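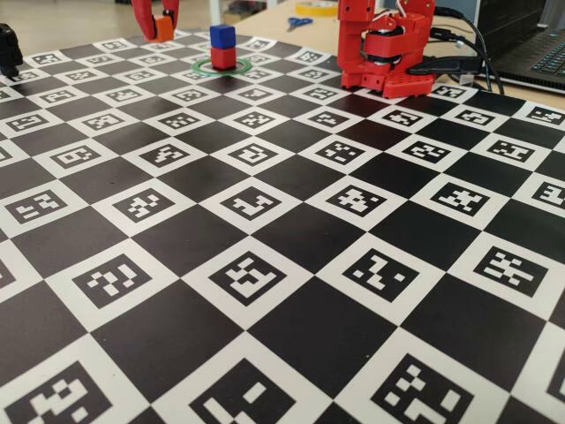 Volume 40, Issue 2

Prudwood Library to Extend Evening Hours

The Prudwood Public Library will extend its evening hours beginning in April, the Library Board has confirmed. Under the new schedule, the main building on Sawatzky Street will remain open until 9:00 p.m. on weekday evenings. Weekend hours are unchanged.

The decision follows a review of building use carried out over the winter. Library staff recorded 3105 visits after 5:00 p.m. during the review period, with the heaviest use in the study rooms and the local history collection. Many of those visitors asked for a later closing time.

"Residents who work during the day have had a short window in which to use the building," said Mervin Fraser, director of the library. "The new schedule gives them a full evening, and it gives students a quiet place to finish their work." 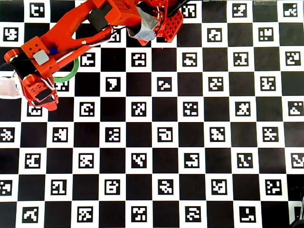 Black and white squares, with an orange arm at upper left.

The children's room will continue to close at 6:00 p.m. The reference desk will be staffed until 8:30 p.m., and materials from the local history collection must be requested by 8:00 p.m. Holds may be picked up at the front counter until closing.

Parking in the Dasiler Avenue lot will be free for cardholders after 5:00 p.m. The lot has 100 spaces, and the north entrance - closed since the fall for repairs to the steps - will reopen before the new hours take effect. The book return on the south side of the building remains available at all times.

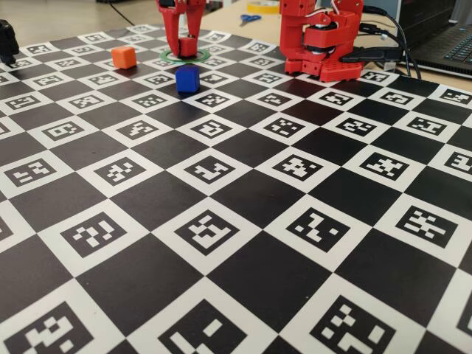 Patterned board, viewed from a low angle.

The Board also approved the renewal of the library's meeting room policy. Community groups may reserve a room for up to two hours at no charge, and evening reservations under the new schedule will be accepted from the middle of March. Request forms are available at the front counter. Groups with a standing reservation do not need to reapply.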